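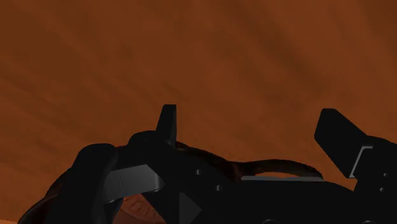 I got my ATV certificate on a Saturday in May, in a field that belonged to somebody's uncle, and I only cried once.

The course was my boss's idea. I'd been doing fence checks for Kravchuk Orchards for 2 years on foot, and then the insurance people sent a letter, and the next thing I knew I was standing in wet grass at seven in the morning wearing a helmet that smelled like other people's hair. There were four of us. The instructor was Antigoni Papadakis, maybe sixty, maybe five feet tall, with a voice that could turn a tractor around.

"Who here has ridden before?" she said.

Jalen Rosenthal put his hand up. Of course he did. Jalen drives deliveries for Wellico and has ridden everything, according to Jalen.

"Good," said Antigoni. "You go last."

I loved her right away.

My machine was an old Sistari, red where it wasn't mud. She made us walk around it twice, checking tires and cables and the little cutoff cord, and then she made us do it again because I'd missed the parking brake. Then came the cones (fine), the reversing (less fine) and finally the hill.

I should tell you about the hill. It was 147 feet from the gate to the top, painted on a board like something to be proud of, and it was steep enough that the sheep went around. You had to lean forward going up and keep your weight back coming down, and the whole time Antigoni walked alongside you saying "Look where you want to go" – which was hard, as where I wanted to go was home.

I stalled halfway. That's when I cried, inside the helmet, so I don't think it counts. Antigoni put one hand on the front rack and waited. She talked about her kitchen. She'd bought a bowl at the Jullow flea market, two handles and a foot on it, and her sister said it was ugly, and they hadn't spoken since Easter.

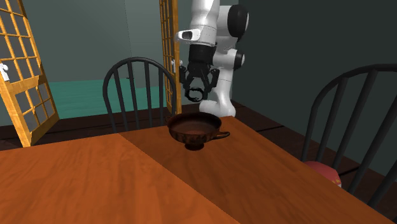

The bowl. Two handles, one foot, one family argument.

"Is it ugly?" I asked.

"It's very ugly," she said. "Brake on. Start her up."

So I did, and I went up that hill at the speed of a person carrying soup. At the top you could see clear to the river. Jalen came up after me, much too fast, and got sent down to do it over!

She signed my card on the hood of her truck. Then she asked if I knew anything about sisters. I have three, so we sat on the tailgate and wrote the text message together, and it took us longer than the hill.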